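5장. 공개 시연일 준비와 진행

파스티아 핸드 그리퍼를 처음 보러 오시는 손님들은 대개 설레는 마음으로 문을 들어서십니다. 그 마음이 오래 이어지도록, 시연을 맡으신 분께서는 아래 순서를 천천히 한 번 읽어 주세요.

1. 손님이 오시기 전에 손가락 연결부의 육각 홈 나사를 하나씩 살펴 주세요. 헐거운 나사가 있으면 동봉된 렌치로 조여 주시면 됩니다.

2. 두 손가락을 끝까지 벌렸다가 천천히 오므리는 동작을 3번 되풀이합니다.

3. 그리퍼를 침대 쪽으로 향하게 들고, 옷가지가 놓인 곳까지 편안히 다가갈 수 있는지 확인해 주세요.
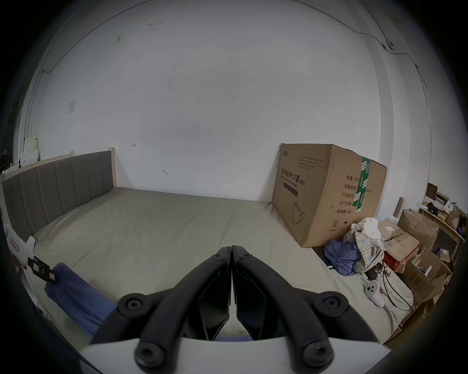

읽는 시간 3분

4. 시연은 옷부터 시작하시기를 권합니다. 파란 옷이나 체크무늬 셔츠처럼 구김이 있는 천은 집는 자리를 손님께 직접 골라 보시라고 하면 무척 즐거워하세요!

5. 이어서 흰색 게임 컨트롤러로 넘어갑니다. 가까이에 검은 케이블이 있으니 손가락에 걸리지 않도록 살짝 위에서 접근해 주세요.

참고: 마스크 상자처럼 큰 종이 상자는 집는 물건으로 쓰지 않습니다. 손님이 물어보시면 손가락이 벌어지는 폭을 보여 드리면서 설명해 주시면 좋습니다.

주의: 손님께 그리퍼를 건네실 때는 반드시 흰색 받침 아래쪽을 잡고 건네 주세요. 검은 손가락 사이에는 손을 넣지 않도록 미리 말씀해 주시고, 어린이는 보호자와 함께 잡게 해 주세요.

6. 체험이 끝나면 손가락을 오므린 상태로 보관함에 넣고, 방문 기록지에 시연자 이름을 적습니다. 기록지 양식은 부록 241쪽에 있습니다.

진행 중 궁금한 점은 레비코 체험실의 아오키 레이코에게 편하게 물어 주세요. 내선 번호는 125번입니다.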